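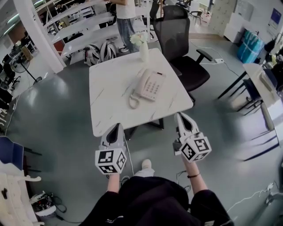 Front table at Fovness gets a landline again

The pink phone is in. Milus, the shared office and shop on the ground floor of the Fovness building, has put a corded desk phone on the white marble-look table, next to the vase of flowers, and says it stays there through December at least.

Reason: people kept missing calls. Deliveries mostly. The old setup forwarded everything to one cell phone, and that phone went home at 4 with whoever had it. Calls after that went to a mailbox that filled up in the spring and was never cleared out.

Kimutai Mbwambo, who runs the front of the place, found the phone in a box left over from the Mulder office upstairs when it closed. Pale pink, push buttons, coiled cord. "I plugged it in to see if it would ring and it did," he said. "So that was that." He'd priced a new desk system first. The quote came to 900 a year before anyone had made a call, and he didn't want to go back to the tenants for it.

The new extension is 902. Same main number as before, then 902 when the recording starts. Couriers have been told. Fellen, which handles the mail for the building, has been told twice.

How it works for now: whoever is sitting at the table answers. If the call is for someone else, write it on the pad and walk it over. Local calls out are fine, keep them short. Long distance is blocked. Put the handset back on the base when you're done, properly, all the way down. Left off, the line reads busy and the whole point is lost.

A few tenants asked for a cordless instead. Mbwambo said no, the last cordless went missing for most of a summer and turned up in a coat.

The table itself is not moving. There was talk of pushing it back against the white stepped shelves to open up the floor, but the phone jack is on the other side and the cord wont reach. The black mesh office chair stays with it. Anyone who wants a different chair can bring one down, but take it back up after.

Also on the list is the power strip on the floor behind the chair. Mbwambo wants the cables run along the wall and taped, and has asked for 2 quotes. Nothing booked yet. Until then watch your step on that side, especialy with a cart. Bags by the shelves are OK during the day but take them with you at closing.

Flowers are from the stand on the corner and get changed when they start to drop. If you see petals on the phone just brush them off, no need to report it.

Questions about the line go to the front table. Or call 902.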